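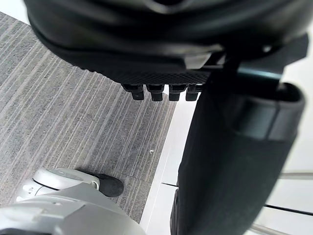
Taller Lutemska, marzo

¡Por fin el violonchelo de Viorica abierto! La tapa salió con la espátula fina y un poco de paciencia por la zona del taco inferior, donde alguien puso cola de más en una reparación vieja. Dentro hay etiqueta manuscrita, muy desvaída, de la que solo saco una K y lo que podría ser "Kos". Boris cree que es el constructor y yo creo que es el pueblo. Queda pendiente mirarla con la lámpara ultravioleta.

Lo bonito de verdad es la barra armónica. Está tallada en la propia tapa, no encolada, y corre casi paralela a la junta central. Nunca había tenido una así en el banco y me pasé media mañana solo mirándola (y llamando a todo el que pasaba por la puerta para que la viera). Mirjana dice que vio otra en una viola tenor, también con las efes cortas. Que me busque las fotos.

Medidas de hoy:
Longitud de caja por el fondo, 738 mm. Tiro de la tapa, 401.
Tiro vibrante tal como llegó, 667 mm - corto, hay que preguntar a Viorica si se ha acostumbrado o si lo sufre.
Altura del puente viejo, 80 mm justos. El puente no es original ni por asomo, lo marco y lo guardo con lo demás.

Grietas: la del alma es antigua, con tacos de pícea cruzados a la fibra. Dos se han despegado y se mueven con la uña. La del ala izquierda cierra sola con presión de los dedos, así que limpieza con agua templada, cola caliente y prensas sin forzar. Humedad del taller a las diez, 67 %. Demasiado alta para encolar, espero a que baje.

Peso de la tapa con barra, sin limpiar: no me fío de la báscula, repetir.

Sobre el barniz, prueba con hisopo en una esquina debajo del cordal. La capa de arriba se va enseguida y debajo aparece un naranja tostado precioso, fino, con el craquelado muy menudo. ¡Qué alegría! No toco más hasta que Siham vea la muestra; ella conoce mejor estos barnices al aceite.

Para mañana:
Calco de las efes en acetato.
Molde de yeso de la zona del pecho, antes de quitar los tacos.
Pedir a Raimonds pícea vieja de veta cerrada, le quedaba un trozo de la partida Unevton.
Devolver a Boris el calibre de espesores.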